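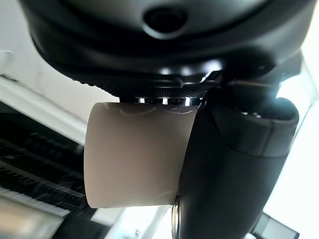

Werkstattbuch, Februar, 7:40

Leim-Reihe, Fortsetzung. Charge 2407 angesetzt gestern abend, Knochenleim Perlen, über Nacht quellen lassen in kaltem Wasser. Heute früh schön aufgequollen, kein Geruch. Wasserbad an, Ziel 60 Grad, nicht drüber!! Letztes Mal auf 75 gekommen weil das Thermometer am Topfrand hing, Charge war hin.

8:15 — Leim läuft gut vom Pinsel, etwas dünn. Noch 10 Minuten offen stehen lassen, dann passt es.

Proben: Ahorn auf Fichte, stumpf, je 5 Stück. Flächen mit der Ziehklinge abgezogen, nicht geschliffen. Eine Hälfte vorgewärmt (Heißluft, kurz), die andere Raumtemperatur. In der Werkstatt nur 16 Grad, Heizung mal wieder runtergeregelt. Die kalten Proben haben sofort angezogen, beim Auflegen schon Haut auf dem Leim. Kann man eigentlich gleich wegwerfen, bleiben aber in der Reihe, zum Vergleich.

Zwingen 4 Stunden. Danach liegen lassen bis morgen.

11:30 Kęstutis Ots am Telefon wegen der Wasska-Zither. Er will die Decke NICHT abnehmen, nur den Riss unter dem Steg schließen. Bin nicht überzeugt. Der Riss läuft weiter als man von oben denkt, mit dem Spiegel durchs Schalloch gesehen, fast bis zum Balken. Von innen kommt man mit Klötzchen schlecht hin. Er schickt mir seine Skizze von der Tamošiūnaitė, da hat er es mit Magneten gemacht. Anschauen, dann entscheiden.

Luftfeuchte 40 %, geht so. Unter 40 mach ich die Decke nicht zu, sonst quillt sie im Sommer und der Riss sitzt daneben. Befeuchter nachfüllen!

13:00 — Zwingen ab. Vorgewärmte Proben: sauberer Austritt rundum, Fuge kaum zu sehen. Kalte: Fuge überall sichtbar, zwei hab ich mit der Hand auseinanderbekommen. Leimfläche glatt und glasig, hat gar nicht gegriffen. Bei den andern drei warte ich bis morgen mit dem Bruchtest.

Rest Leim in den Kühlschrank, Glas beschriftet. Hält höchstens bis Ende der Woche, vor Gebrauch riechen.

Noch offen:
Lollulov anrufen, Saitendraht fehlt immer noch, die Rechnung ist aber schon da
Clirnell-Hobeleisen schärfen, Scharte links
Thermometer besser befestigen, Klammer oder Draht
Skizze von K. ausdrucken und zur Zither legen

Wer morgen zuerst da ist bitte Wasserbad anmachen, aber ohne Leim drin.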